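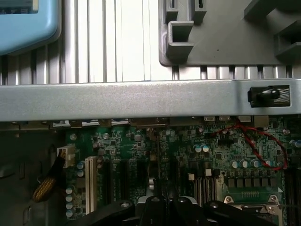
Recipe Standards Meeting – Minutes
June 18, 2024
Chair: Rafail Chrysikopoulos

1. Previous minutes
Approved with one correction: the February entry for the lentil bake should read "covered" for the first half of the cooking time.

2. Braised chickpeas and greens (Zeleke series)
Test kitchen results from Jirnthorpe were reviewed. The sauce split in the second batch when yogurt was added over direct heat. Method amended: remove pan from burner, wait five minutes, stir in yogurt. Salt to be listed as a measured quantity. Sodium per serving is now 540 mg – accepted.

3. Oven rice
Rekinstead reported undercooked grains at the edge of the dish. Agreed to specify boiling stock and a tight foil cover. Retest with the shallow dish only.

4. Recipe card format
Pludis template adopted for all weeknight dishes. Prep and cooking times to be shown separately. Method text limited to 80 words per step. Make-ahead notes go below the ingredients. Proposal to drop cup measures was not carried.

5. Actions
R. Chrysikopoulos – revise chickpea card and circulate.
Jirnthorpe – repeat yogurt test with the low-fat version.
Rekinstead – oven rice retest, record dish depth.

6. Other business
Freezer labels: deferred.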